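At Hotilance's Standbridge workshop, mornings begin with the Andach's wrist, which has views on everything and has to be talked round.

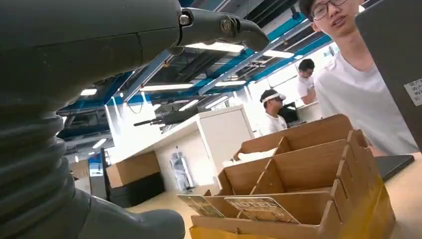
Setting up takes 20 minutes, or 29 if the wrist sulks. The zero pose comes first, then the fingers. The cardboard organiser is the practice ground, its slanted dividers as unforgiving as any factory shelf. A slip of 2 millimetres counts as a bad morning. 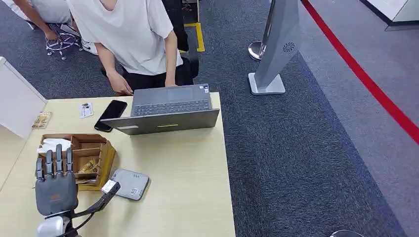
How often is it recalibrated? Every 18 hours of running, and after any argument with a table.

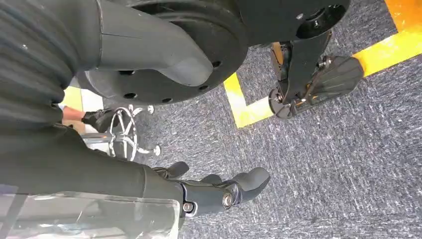 *Hand, forearm and a good deal of yellow tape.*

Screws get checked last, by hand, before lunch.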